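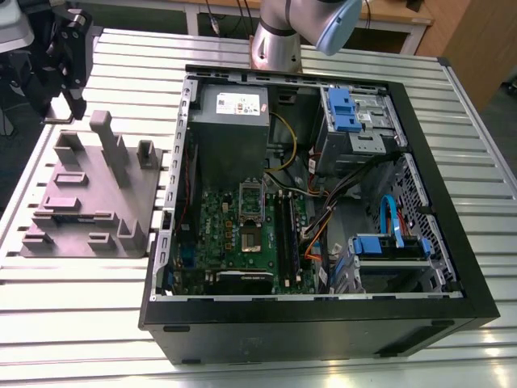
Frequently Asked Questions

Bringing in your old computer and electronics

Clodel Reuse takes in used computers and small electronics from households and small businesses, repairs what can be repaired, and passes the rest to a licensed recycler. These are the questions we get most often at the counter and by phone. If yours isn't listed, call during open hours or write to the front desk.

Last updated July 14, 2019

What do you accept?

Desktop computers, laptops, flat monitors, keyboards, mice, printers that are no bigger than a desktop model, routers, modems, cables, chargers, phones, tablets, game consoles and stereo equipment. Loose parts are fine too. Hard drives, memory, power supplies and graphics cards can come in a box together.

What don't you accept?

Tube televisions and tube monitors, refrigerators, air conditioners, microwaves, smoke detectors, light bulbs, and anything that has been in a flood. We also can't take office copiers. The county transfer station takes tube televisions and monitors for a fee that is set by the county. Call them before you load the car, as the fee depends on screen size.

Does it have to work?

No. Most of what comes in doesn't turn on. If you know what is wrong with it, write that on a piece of tape and stick it to the item. "Shuts off after a few minutes" or "screen went dark, still hear the fan" saves the bench a lot of time.

Is there a charge?

There is no charge for computers, laptops, phones, tablets, cables or loose parts. Flat monitors and printers cost $6 each. We take cash and cards. The charge covers what our recycler bills us for those two items.

Do I need an appointment?

Not for a carload. If you are bringing more than 17 items, call first so we can have a cart and someone to help at the side door. Businesses clearing out an office should use the pickup form described further down.

Where do I go when I get there?

Pull around to the side of the building. The front door is the store. The side door has a bell and a low ramp. Please stay with your items until someone has checked them in. Do not leave anything outside when we are closed. Rain ruins it, and we get fined if it blows into the street.

What happens to the information on my computer?

Every drive that comes in is either erased or destroyed. Drives that pass a health test are overwritten and checked before they are used again. Drives that fail the test are drilled and sent out with the scrap metal. We don't look at what is on them.

That said, you are handing a machine with your files on it to strangers, and if you would like to erase it yourself first, please do. Deleting files or emptying the trash doesn't erase a drive. Use the reset option in the system settings and choose the one that removes everything, including the option to clean the drive if it is offered.

Can I take the hard drive out and keep it?

Yes. Plenty of people do. On most desktops the side panel comes off with one or two screws at the back, and the drive is held in a bay with a few more. Unplug the computer from the wall before you open it. Pull the two cables off the drive by the plugs and not by the wires. Leave the other parts in place if you can, and put the screws in an envelope taped to the case.

On laptops it depends on the model. Some have a small door on the bottom. Some newer ones have the storage fixed to the main board, and it can't be removed. If you ask at check-in we will tell you which kind you have. If we remove a drive for you while you wait, there is no charge, but on a busy day you may be asked to come back for it.

Can I watch my drive being destroyed?

Yes, if you ask when you check in. It takes a few minutes. You stand behind the yellow line and wear the glasses we hand you.

Can I get a certificate saying the data was destroyed?

We can print one that lists the serial number of each drive. Households get it free on the same day. For businesses with a long list it takes a week, and we send it by email.

I forgot to save my photos. Can you get them back?

If the machine was checked in that same day, call right away and ask for the intake desk. There is a fair chance it is still on the shelf. After that we can't promise anything, and once a drive is erased there is no getting the files back. We don't do data recovery on failed drives. There are companies that do, and they are expensive.

Should I take the batteries out?

Take out ordinary AA and AAA batteries and recycle or throw them away according to your town's rules. Leave laptop and phone batteries where they are, unless the battery is swollen. If a phone or laptop case is bulging or the trackpad has lifted, don't charge it, don't press on it, and tell us before you hand it over. We have a metal bin with sand for those.

What about chargers and power cords?

Please bring them. Laptops without a charger are the hardest thing for us to get back into use. We have more printer cables than we will ever need, but we take those too and sell the copper.

What do you do with the computers?

Each one goes to the bench and is opened, cleaned and tested. Good parts are moved from one machine to another until we have something that runs well. Processors, memory and power supplies that test good are shelved by type. Finished computers go out in one of three ways: through the Kokoro program, through the store, or to schools and nonprofits that have asked for them.

Anything that can't be used is taken apart and sorted by material. Steel cases go in one bin, circuit boards in another, and aluminum and wire in their own. Boards go to a recycler who recovers the metals. Plastic is the hard one. We don't have a good answer for mixed plastic and some of it ends up as trash.

What is the Kokoro program?

Kokoro provides a free desktop computer, monitor, keyboard and mouse to people who can't afford one. It has placed 500 computers so far. To apply, you need a referral from a school, a library, a clinic or a caseworker. The form is one page. There is a waiting list, and desktops move faster than laptops. If you can use either, check both boxes.

What kind of computer would I get through Kokoro?

One that can handle web browsing, email, schoolwork, job applications and video calls. It won't be new and it won't run the latest games. It comes with a free operating system and an office program already installed, plus a printed sheet on how to get started.

Can I buy a computer in the store?

Yes. Prices are marked on the tag, along with the processor, memory and storage. Desktops come with a 90-day warranty on parts. Laptops have the same warranty, except that batteries aren't covered. Loose parts are sold as tested and can be exchanged within two weeks with the receipt. Items on the as-is shelf can't be returned.

Do you fix computers for the public?

We hold a repair night once a month at the Sultora branch. You bring your own machine and sit down with someone who can help you find the problem. You do the work, with help. We don't take machines in and fix them while you are away. There will be no repair night in August while the floor is being redone.

Will an upgrade help my old computer?

Often, yes. Replacing a spinning hard drive with a solid state drive makes the biggest difference in most older machines. More memory helps if you keep a lot of tabs open. Bring the model number with you, or bring the computer. Memory comes in several types that don't fit each other, and we can't tell from a description which one you need.

Can I get a receipt for my taxes?

We are a registered nonprofit and can give you a dated receipt that lists what you brought. We don't put a dollar value on it. That part is up to you and whoever does your taxes. Ask for it when you check in, as we don't keep a record of walk-in donations by name.

Do you pick up?

From businesses, schools and offices, yes. We need at least one full pallet or 700 pounds of equipment, and it has to be on the ground floor or near an elevator. Fill out the pickup form and Viera Rusnák will call you back to set a time. We can't pick up from homes. If you are unable to drive, the Ene Street senior center holds a collection in the spring and fall, and we empty their cage afterward.

Can I volunteer?

Yes, from age 16. You don't need to know anything about computers. New people start on teardown, where you learn to take a desktop apart and sort what comes out of it. Closed-toe shoes are required and long hair has to be tied back. After a few shifts you can ask to move to testing or building. Virgil Surdu runs the training and keeps the sign-up list.

Can my student get service hours here?

Yes. Bring the school's form on the first day, not the last. We only sign for hours that are on our own sheet.

Can I look through the scrap bins?

No. Once something is in a bin it has been weighed and belongs to the recycler. If there is a part you are looking for, fill out a want card at the store counter and we will call if it turns up. Cards are kept for six months.

My question isn't here.

Phone is fastest. The front desk answers email too, usually by the next working day.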